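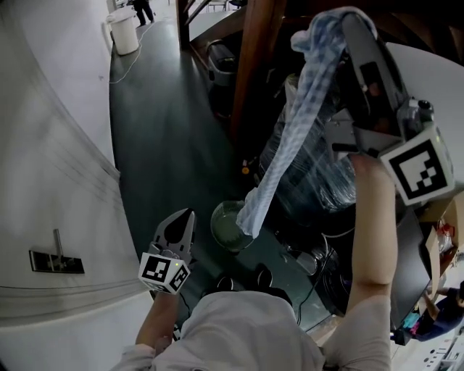 Figure 3. Storeroom floor during sorting, with the checkered cloth over the glass bowl.

3.2 What ends up on the floor

I went into this part of the study thinking that shelves would tell me most of what I wanted to know about how people sort a crowded room. They told me very little! Shelves are where things go once somebody has made up their mind, and I was after the bit before that, when a thing has been picked up and has no place yet. So I started looking at the floor. Cloths turned out to be the best clue I had. A blue-and-white checkered cloth like the one in Figure 3, hanging just above a small round glass bowl, could go with the kitchen things, the cleaning things or the packing material, and all of those are fair answers. The bowl is easier (everyone I asked put it with the kitchen things), but it's small and it's glass and it sits right down on a dark gray floor, so people tended to deal with it early.

I've called these in-between items "floaters" in my notes, and the name has stuck. In the Pinitz storeroom I followed 16 floaters through one October afternoon. Most of them were soft: cloths, bags, a rolled-up apron. They got moved from pile to pile, sometimes three times, and 5 of them were still on the floor when we locked up. At Flunmont, where the room is bigger and the shelves are better labeled, the same kind of item settled a lot faster. I don't want to lean on that too hard, as the Flunmont group had sorted together before and the Pinitz group hadn't.

Large wrapped things work differently. Something tall in clear plastic film (there's one behind the cloth in Figure 3) hardly ever gets picked up in the first hour. People sort around it. It becomes a kind of wall, and little stuff collects at the foot of it, like the small orange item near the bottom there. Ojala's storage guide says to clear the big pieces first, and I used to give the same advice myself. After 2 rounds at Pinitz I'm less sure. When we shifted the big pieces first, the small things simply lost their landmarks and people kept asking each other where the kitchen pile had gone.

Cables deserve a paper of their own. For the counts in Table 2 I left them out completely, along with anything still plugged in, and I come back to them in Section 5 with the Cevov data.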